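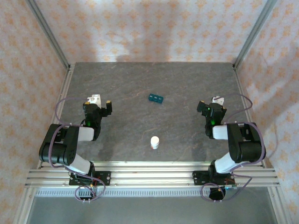
Luuk Aerts asked if you can skip the warm-up and go straight to recording. No. Do the warm-up. He lost a whole batch of 40 episodes that way and had to redo them.

4. Recording demonstrations with the leader arms

Applies to two-arm Ferkel kits. Single-arm people, skip to section 5.

4.1 Before you start

1. Power on the follower arms first, leaders second. Other way round and the followers jump.
2. Wait for a green light on each wrist. No green, check the wrist cable, both ends.
3. Check the cable loops. Each arm needs slack on the outer side so it can reach the middle of the table without pulling. Too tight is bad, too loose catches on the rail.
4. Open both grippers. Park arms over the table, tips toward the middle.
5. Put the leaders in the same pose as the followers. Close enough is fine, the software catches up slowly.
6. Warm-up: move every joint end to end, 4 passes. Then open and close each gripper a few times.

CAUTION: Hands off the table while the followers are live. They don't know you're there. Stop button is the space bar, keep the keyboard in reach.

4.2 Setting the table

7. Only the task objects go on the tabletop. A small block and a small capped bottle make a good starter pair, one lies flat and one stands up, so the grippers get two kinds of approach.
8. Place them between the arms, where both grippers can get to them.
9. Move the objects a little between episodes. Turn the block too. If it starts at the same angle every time the policy learns that angle and nothing else.
10. Don't change the backdrop or the lights halfway thru a batch. If you have to, start a new batch.

NOTE: Standing objects tip. If one goes over during an episode, discard it, unless picking it back up is the task.

4.3 Recording

11. Open the Trisen recorder. New batch, give it a name you'll still understand in September. "test2_final" is not a name.
12. Type the task in one plain sentence. Same sentence for every episode in the batch, same spelling.
13. Press R. Wait for the beep. Then move.
14. Do the task at an even pace. No stopping to think, the pauses get learned too. Practice with recording off untill it's boring.
15. Use the arm on the object's side. For handovers: first gripper holds still, second closes, first opens. In that order.
16. Go back to the park pose. Press R again to end.
17. Keep or discard. Press K or D. Dropped it, bumped the other arm, hesitated: D.

Aim for 200 kept episodes per task. You can train on less, expect it to be shaky.

NOTE: Swap operators if you can. Marina Kouris and Định Kim split theirs half and half, and the grasps came out more varied than with one person.

4.4 If something goes wrong

Follower lags behind leader. Close other programs, restart the recorder.

Gripper won't close all the way. Redo gripper calibration (section 3). Check the finger screw too.

Arm goes limp. Servo got hot or overloaded. Power off, support the arm by hand, let it cool for almost 90 seconds or more. Repeat warm-up from step 6.

Light stays off after a restart. Reseat the connectors at the base, power OFF first.

4.5 Shutting down

18. Park pose, then lower both followers till they rest. Cutting power with the arms up drops them.
19. Followers off, then leaders.
20. Copy the batch off the recorder befor you close the lid. Section 6 has the upload steps.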